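The Arnton shop closed at ten, but Pouran Tabrizi had the side door key and a bag of pretzels, so closing time was more of a suggestion.

"Number 32," she said, and pressed Enter.

The arm on bench four woke up. It was built out of a dead office printer, two bicycle brake cables and a set of motors that Toon Mertens had talked out of a man named Lambrechts, who had wanted almost nothing for them and had thrown in a box of screws. They called it Isard. It had a shoulder, an elbow and a hand with three fingers, and when it moved it made a sound like somebody unzipping a tent.

Isard reached for the lunch sack. It touched the lunch sack. It pushed the lunch sack off the bench and onto Toon's foot.

"It touched it!" Toon yelled. "Did you see that? Yesterday it missed by a mile!"

"It kicked your lunch."

"It found my lunch, Pouran."

She wrote 32 in the notebook and drew a star next to it, a small one. They had been at this since September, and the notebook was filling up with crossed-out numbers and grease and one beautiful page where Toon had sketched the wrist joint life-size, every screw in place. She loved that page. She had built the wrist straight from it on a rainy night and it had turned on the first try, smooth as butter, and the two of them had danced between the drill press and the sink.

The wrist was fine. The trouble was that Isard had no idea how a soft thing behaves. A block of wood stays a block when you push it. Cloth gives way and folds under itself, and then it's a whole different shape and the arm is still reaching for the old one.

"We should show it," Pouran said. "With our own hands. Over and over, till it gets bored."

Toon was already clearing off the big table in the front room.

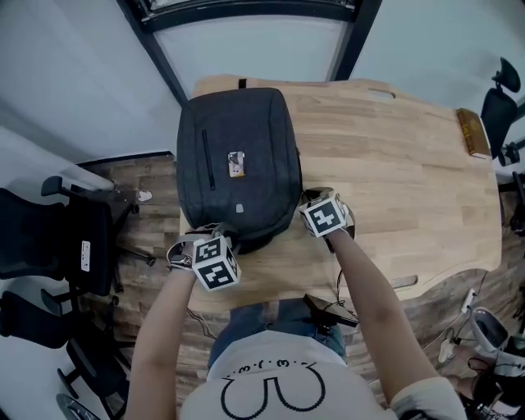 A backpack was the best teacher they could have picked, because a backpack is stubborn. It sags, it slides, the straps go wherever they like. Toon had wanted to start with a towel and Pouran had said no, start with the thing you'd want help with when your knees are bad and you've got a bus to catch. So it was the dark gray one, flat on the wood, a hand at each lower corner and a marker cube strapped to each hand so the computer could follow along. Grip with the left. Let the right hand rest. Pull, turn, set it down, go again. They took turns until their shoulders ached, and whoever was off duty read the numbers out loud.

"You rush the left side," Toon told her.

"You pet it like a cat."

"It's a nice bag!"

By the time the pretzels were gone they had 83 good runs and a pile of bad ones, and Pouran wanted to keep the bad ones too. Toon thought that was crazy. They argued about it the whole time the files were copying over, happily, the way they argued about everything, and in the end they kept them all.

Training took the rest of the night. The old computer was named Kamus and it ran hot enough to warm a sandwich, which Toon proved. Pouran lay down on the couch by the sink and watched the counter climb on the screen. At 1085 she closed her eyes for a second. When she opened them it said 1502 and there was gray light in the windows, and Toon was standing over bench four with his hair straight up, holding the backpack by its loop.

"You didn't start without me."

"I would never." He set it down. "I put fresh tape on the elbow. Come on, come on, come on."

She came over in her socks and pressed Enter.

Isard unzipped its tent. It swung out over the bag and stopped there, and one of the brake cables ticked. Then it came down slowly on the left corner and closed all three fingers, and waited, and gave the cloth a little pat before it pulled.

"That's me!" Toon said. He had both hands on top of his head. "Pouran, that's my pat!"

The bag slid an inch, then another, and came around – crooked, but around. Pouran was laughing too hard to write. She got the notebook open to the wrong page and put the biggest star she could fit right on top of the wrist.

"Again," she said. "Turn it over and do it again."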